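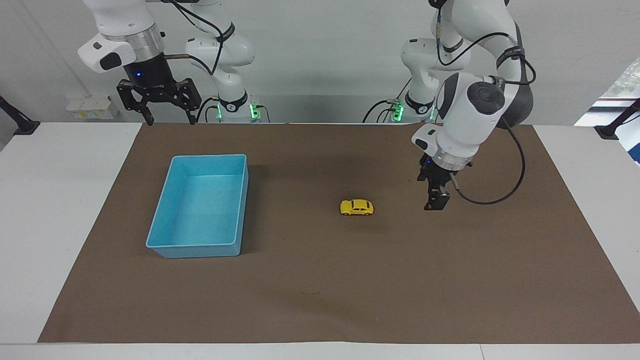 Hello list,

I ask again for the night bus between Rostville and Holthorpe. In October the fare went up to 295, and the last departure is now at 13 minutes before midnight – too early for people of the late shift. Has someone written to the company already?
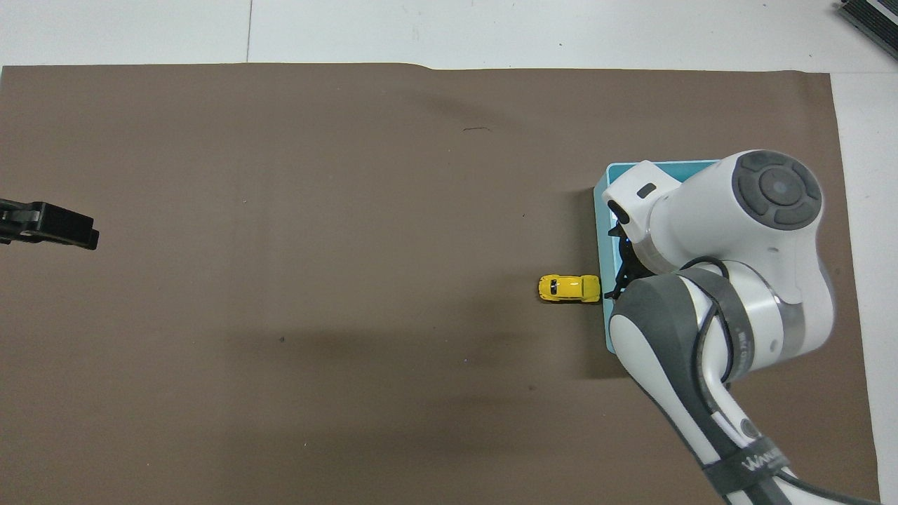 Grondatstead riders wrote:
> We sent them 176 signatures and got no answer. Please send yours too.

Thank you, I will do it this month.

Last updated: October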